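Unit 3: Good Practice for Simulated Pick Tasks
Course handout, Faltitz Robotics Lab, February

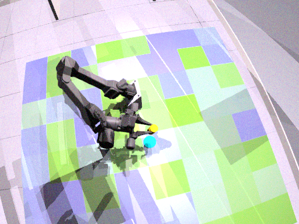 Fig. 1. Simulated arm on the patchwork mat, gripper beside the yellow and cyan spheres.

Welcome back! This unit is my favorite part of the course, and it's all about rules. I know how that sounds, but good rules are what let you hand your work to the team at the next desk and have them get the same numbers you did.

We follow the Metus house rules for simulated trials. Read them before you open the simulator.

Seeds. Write the random seed in the log before you press run. A trial with no seed doesn't count, even if it went beautifully.

Names. Call each object by color and shape, so "yellow sphere" and "cyan sphere", never "ball 1". Two spheres this close together get mixed up in the logs very easily.

Contact. Decide what counts as a touch before the first trial and write it down. In Fig. 1 the yellow sphere is right at the fingertips, touching or nearly so, and you can't settle which by eye. Use the contact report from the physics engine - that's what it's there for!

Backgrounds. Vary the mat colors and the lights between batches. Strong shadows like the arm's are worth keeping in, as a vision model has to cope with them sooner or later.

Failures. Keep every one. The Cruzado set we use in class has 2,164 trials, and 1,101 of them are marked as failed grasps. Those are some of the best files in it, so please don't tidy them away.

Batch size. Run 1,000 trials per setting for the final report. Smaller batches are fine for practice.

Before next class: read the Drerik notes on joint limits, then write your own contact rule in three sentences or less. Bring it on paper, we'll swap and try to break each other's. Lab opens at 9 a.m.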